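## 6. Slatwall and bench fixtures for window bays

This section covers the fitting of the Skestholm slatwall system, including the stepped bench modules, in shopfront window bays. Complete the bay survey in Section 3 before opening any cartons. Electrical connection of the header light is covered separately and is restricted to licensed trades.

### 6.1 Parts supplied

- Slatwall panels, pre-drilled, with aluminium groove inserts
- Wall cleats, left-hand and right-hand (stamped L and R on the rear face)
- Bench modules, low and high
- Levelling feet, M8 thread, one bag per bench module
- Cover strips, colour-matched to panel
- Fixing pack 2236 (masonry) or the stud pack, as ordered

Fixing pack 2236 is not suitable for plasterboard without backing. If the bay lining is plasterboard only, locate the studs or fit a plywood backing panel before proceeding.

### 6.2 Fitting the wall cleats

1. Strike a level datum line across the full width of the bay. Measure from the highest point of the floor.
2. Mark the first cleat position 30 mm in from the bay return. This gap takes the cover strip.
3. Drill and plug the top hole of each cleat. Leave the screws proud by 3 mm.
4. Hang the cleats and check each for plumb before drilling the lower holes.
5. Fit the lower screws, then tighten all screws by hand.

**Caution:** Do not use an impact driver on the cleats. The countersinks are shallow and the heads will pull through.

Where the bay return is out of square, set the cleats to the datum and let the cover strip take up the difference. The strip can be scribed and trimmed with a block plane. Do not pack behind individual cleats to follow the wall.

### 6.3 Hanging the panels

1. Remove the protective film from the rear face only.
2. With one person at each end, lift the panel above the cleats and lower it until both hooks engage.
3. Press the lower edge back until the spring clips catch. Each clip gives an audible click.
4. Repeat for the remaining panels, working from the return towards the door.
5. Slide the joiner into the end grooves before the last panel is pressed home.

Panels are handed. The arrow on the rear label points up. A panel hung upside down will accept brackets, but the brackets will tilt forward under load and stock will creep towards the glass.

Front film stays on until the bay has been cleaned. Film left on in direct sun for more than 6 days becomes difficult to remove and can leave adhesive in the grooves. Use warm water and a neutral detergent on any residue – solvents will dull the finish.
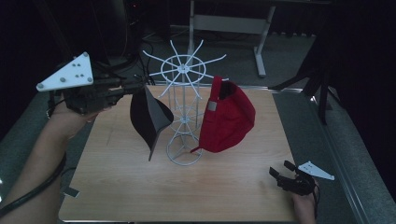 **Can slatwall brackets from another supplier be used in these panels?**

Only brackets made to the standard lip profile will seat correctly, and the load figures on the panel label apply to Skestholm brackets alone. Test any other bracket in the lowest groove before use, and discard it if it can be rocked by hand.

### 6.4 Placing the bench modules

The bench modules stand on the bay floor in front of the slatwall and are not fixed to it. They may be used as display plinths or, inside the store, as seating. They are not rated for seating when placed on a raised window platform.

1. Thread a levelling foot into each insert until the lock nut meets the timber.
2. Position the high module first, against the panel face, leaving the lowest groove clear.
3. Place the low module in front of it. Engage the locating pins.
4. Adjust the feet with a 13 mm spanner until the top surface is level in both directions.
5. Tighten the lock nuts against the inserts.

**Note:** On carpet, recheck the level once the pile has settled. Modules on timber or tile need no second adjustment.

The Daltdale trim kit includes a kickboard that closes the gap beneath the low module. Fit it after levelling. The kickboard clips to the feet and must not carry any weight.

### 6.5 Dressing clearances

Keep stock and props clear of the header light and its diffuser. Fabric and paper must not touch the glass where condensation is likely. In bays with a heated floor, raise textiles off the platform.

Suspended items are to be hung from the ceiling grid or from an Esarham crossbar. Do not hang anything from the cover strips or the top edge of a panel.

### 6.6 Checks before handover

- All spring clips engaged, no movement at the lower panel edge
- Joiners flush at both ends
- Lock nuts tight on every levelling foot
- Front film removed and grooves wiped out
- Load label visible or its position recorded on the bay sheet

Sign the bay sheet and leave one copy with the store manager. Return unused cleats and joiners to the Evangelista depot with the carton label attached. Loose parts without a label can't be credited.

Section revised March 12, 2024. Replaces the May issue.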